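The Bed Is the Best Table for Folding

By Joana Bastos
2 Feb 2024

For years I folded the washing on my feet, in front of the kitchen table, because my mother did it so and her mother also. Last July I hurt my back and I had to change the place. I took everything to the bedroom, pulled off the covers and folded on the bare mattress. I have not gone back to the kitchen since then, and I want to defend this small decision, because every book on housekeeping I own is against it.

The books say that a soft surface makes soft folds. It is written in the old Femon household guide, which my aunt gave me when I moved to Bistley, on page 109, in a box with a border: "Fold only on a hard, flat top." I believed this sentence for a long time. I think now that it was written for people who iron sheets and starch napkins. For a shirt, a jumper or a pair of pyjamas, a firm mattress is flat enough. The cloth even stays where you put it, while on my polished table the sleeves always slide away.

The second argument is space. My kitchen table takes one jumper with the arms open, and then there is no room for the pile. A wide bed takes the jumper, the pile and the things that are still waiting. 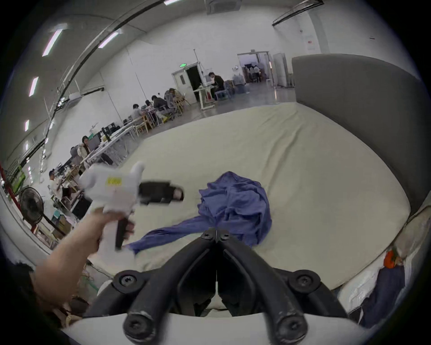
Should you take all the bedding off before you fold on the bed?

Push it to one side or off the mattress, as you prefer, but leave the part where you work free. A blanket under a shirt makes a hill, and the fold will follow the hill.

My neighbour Mr Kemppainen does not agree with me. He says that clean clothes do not belong where a person sleeps, and that a bed full of washing at ten in the evening is a punishment. On the second point he is right. I have slept more than once beside a heap of socks, which I moved to the chair in the morning and back to the bed at night. But for me this pressure is useful. A heap on the kitchen chair can live there for a week - on the bed it must be finished, or at least looked at.

There is also the matter of money. A shop in our town sells a folding table by Wolteo, with a padded top, for 100 pounds. I tried it in the shop. It is a good table, stable and the right height for me, but it needs its own place to stand, and when it is closed it needs another place behind a door. I already have a bed.

I admit the weak side of my method. If the bed is low, you bend, and bending is worse than standing. My bed is high and I sit on the edge with one leg under me. For a low bed I would kneel on a cushion on the floor. Trousers with a sharp crease I still take to the table, and tablecloths too, although I own only two of them and they come out at Christmas.

The rest goes on the mattress: first the big pieces, then the small ones in the space that becomes free. I put on the radio and close the door so the cat stays in the corridor.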